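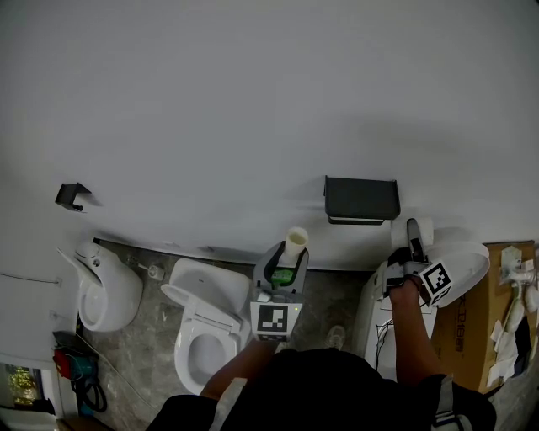 3.2. Dónde y cuándo se aplica la crema

La constancia en el uso de una crema hidratante de manos depende, más de lo que suele reconocerse en los ensayos de dermocosmética, del sitio en que la persona la guarda y del momento del día en que se acuerda de ella. Cuando empezamos a preparar los diarios de uso dábamos por hecho que casi todo el mundo se pondría la Stulell en el dormitorio, antes de acostarse, como recomendaba la hoja que acompañaba al tubo, y las primeras anotaciones nos obligaron a revisar esa idea con bastante humildad. Muchas participantes hablaban del cuarto de baño, y en particular del lavado de manos que sigue al uso del inodoro, como el instante en que la piel «tira» y pide crema. Por eso incluimos en el diario una casilla propia para el aseo, entendido en sentido corriente y doméstico: un espacio de inodoro, escobilla en el suelo y portarrollos en la pared, como los de la figura 1, donde los portarrollos son de color gris oscuro y el suelo imita un mármol gris. Las demás casillas correspondían a la cocina, el dormitorio, el lugar de trabajo y un «otros» que, como se verá, dio más juego del previsto.

El periodo de seguimiento fue de 8 semanas y comenzó en agosto, una decisión que merece un comentario. Habríamos preferido arrancar con el frío, que es cuando la sequedad de manos se vuelve más molesta y la gente está más dispuesta a colaborar, pero el suministro de tubos de Stulell nos llegó antes de lo acordado y no quisimos tenerlos almacenados durante meses. Las participantes, reclutadas en las farmacias de Pruvunlow, recibieron dos tubos cada una y la instrucción de seguir usando su jabón de siempre. A quienes no tenían preferencia se les ofreció el gel Lencho, sin perfume, que ya conocíamos de un trabajo anterior y que nos parecía una opción sensata para pieles algo irritadas.

Las anotaciones se recogieron mediante Misum, una aplicación sencilla que permitía señalar la hora, el lugar y una valoración breve del tacto de la piel antes y después de la crema. También repartimos cuadernillos de papel a las personas que nos lo pidieron, que fueron sobre todo las de más edad, y debemos decir que sus páginas resultaron ser las más generosas en detalles. En ellas aparecen comentarios sobre el olor del producto, sobre los anillos que hay que quitarse, sobre el picaporte que queda resbaladizo y hasta sobre un gato que se empeñaba en lamer los dedos de su dueña. Todo ese material se transcribió íntegro. En total reunimos 1128 anotaciones válidas, una vez retiradas las duplicadas y aquellas en las que faltaba la hora.

La codificación de los comentarios libres corrió a cargo de Lacey Cheetham, con una segunda lectura independiente por parte de otra persona del equipo. Las discrepancias se hablaron una por una, a veces durante tardes enteras, porque expresiones como «manos ásperas», «manos de lija» o «manos tontas» pueden significar cosas muy distintas según quién las escriba. Al final optamos por una categoría amplia de malestar cutáneo percibido y dejamos las palabras originales en una columna aparte - quien quiera volver sobre ellas las encontrará en el material complementario.

Por lo que respecta al lugar, el aseo fue la casilla más señalada en las horas centrales del día, mientras que el dormitorio ganaba peso a partir de las diez de la noche. La cocina ocupó un lugar intermedio y muy desigual: algunas participantes la marcaban tras cada fregado y otras no la marcaron nunca, aun declarando que cocinaban a diario. Una de ellas nos explicó que no soportaba la idea de que el pan supiera a crema, y nos pareció un motivo perfectamente razonable. En la casilla «otros» predominaban el coche y el sofá, este último casi siempre ligado a la televisión.

El momento del día importó también para la valoración del tacto. Las aplicaciones nocturnas recibieron comentarios más amables, quizá porque después no había que tocar papeles, teclados ni pomos, y la sensación grasa se toleraba mejor. En las diurnas abundaban las quejas sobre el tiempo de absorción. No podemos separar del todo lo que corresponde a la fórmula y lo que corresponde a las prisas, y preferimos dejarlo dicho con claridad - el diseño no incluía una crema de comparación y ninguna de las diferencias descritas en este apartado debe leerse como prueba de eficacia.

Conviene añadir una cautela sobre los propios diarios. Anotar una costumbre la modifica, y varias participantes reconocieron en la entrevista final que se habían puesto crema al ver el aviso de Misum en el teléfono y no porque notaran la piel seca. Hemos conservado esas anotaciones, marcadas como tales, y el análisis por franjas horarias del apartado 3.3 se presenta con ellas y sin ellas.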